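Blocks in a Bin
The simple pleasures of red, green and a big metal box
3/15/21

Ask anyone who grew up with a tub of building blocks and they'll tell you about the noise. It's the great clattering rush when the whole lot goes over on the floor, and then a moment of quiet while you work out which one to pick up first. I'm well past the age for it and I still love that moment!

I've been thinking about blocks for most of the winter, thanks to a conversation with Jirayu Thongsuk, who sorts and repairs them at Ellwood, a toy library on the edge of Staltmont. Ellwood lends to families, nurseries and a couple of care homes. There are over 700 sets on the shelves, and by Jirayu's reckoning the ones that come back most worn are always the plainest. Long blocks, two colours, no faces or letters or slots.

"People borrow the castle once," he told me. "They borrow the plain ones every spring."

He tips each returned set into a deep bin before he does anything else with it. I'd expected trays or pigeonholes, something fussier. But a loose heap tells him a lot, he says, and I came round to the idea within minutes of trying it. Blocks in a heap show you their ends, their corners and the faces that never get looked at when they're stacked neatly in a box. You notice the chipped edge. You notice that one green is a shade deeper than its neighbour (a replacement, usually, from a later batch of paint) and you start to have favourites.
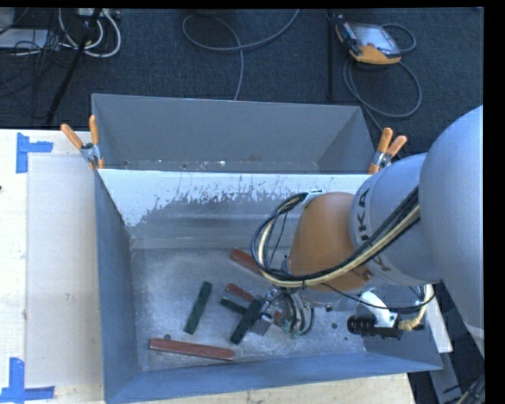 Colour does a surprising amount of the work. Red and green are about as far apart as two paints can get for most of us, and a mixed heap of them has a lovely, busy look, like fallen apples. Not everyone sees it that way, of course. One of Jirayu's regular borrowers can't easily tell the two apart and sorts by feel, running a thumb along each edge, and he's faster than I am. Ellwood now keeps a few blue and yellow sets for anyone who'd like them.

Then there's the pile itself. Blocks never land tidily. They lean, they cross, one props up another, and the piece you want is generally underneath the piece you don't. Anyone who's played spillikins will know the feeling. Children under 7 tend to dig straight in with both hands. Older ones go for the block lying on its own near the side, which is sensible, and then get cross when they run out of easy ones.

And the bin matters more than you'd think. Wood is kinder to the ears, and cloth bags are cheaper, but metal lasts. The old Prandum bins at Ellwood have floors gone cloudy with scratches and Jirayu won't hear of replacing them. A dull grey floor shows up a bright block beautifully. It also rings when you drop one, and I dropped plenty.

If you fancy trying this at home, you don't need much. Any deep, sturdy container will do, with a towel underneath if you've got neighbours below. Stick to two colours to begin with and keep the shapes long, so they tangle properly. Fledura do a nice plain set with slightly rounded corners, though second-hand is every bit as good, and a scuffed block grips better than a shiny one.

Ellwood opens its sorting room to visitors again in April. Bring short sleeves, and ask to see the greens.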